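Products > Hand-Held Grippers > Tostar Pair

Overview Specifications Demo Days Contact

The Tostar is a pair of hand-held grippers for recording two-handed tasks. One goes in each hand, and both carry printed marker cubes for tracking. A full charge runs for 4 hours.

Visitors can try the pair at our Zenora showroom. Each turn lasts 36 minutes at a standing-height table, with small jobs to work through — knobs, lids, boxes.

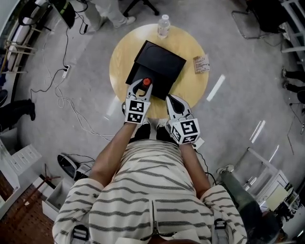
Left Tostar closed on the red knob of a black box, right one open beside it.

Replacement fingertips are sold in packs of 60. The next open day is Monday, January 14, 2019. To book a turn, write to Pornthip Prasertsri at the showroom desk.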